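Selton laundry room meeting, 18/11/2018
Notes by Dean Marsden

We're keeping both arms on loading through the end of the trial, and yes, I got asked about hours again! Gullilik says no cuts. I want that in writing before we agree to 300 loads a week.

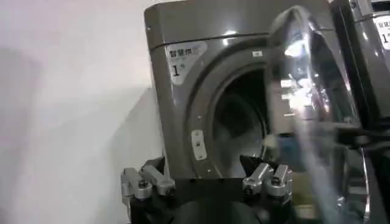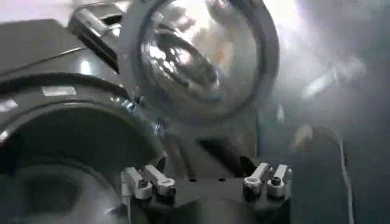
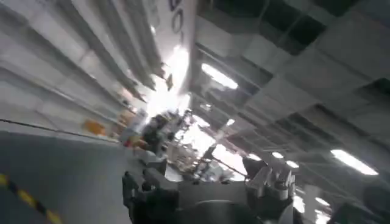 Arm at work: washer with its door open (first), gripper fingers (second), floor tape and ceiling lights (third)

Folding stays with us (hooray). Two people move to sorting, and they get the same pay. Training notes are due from me.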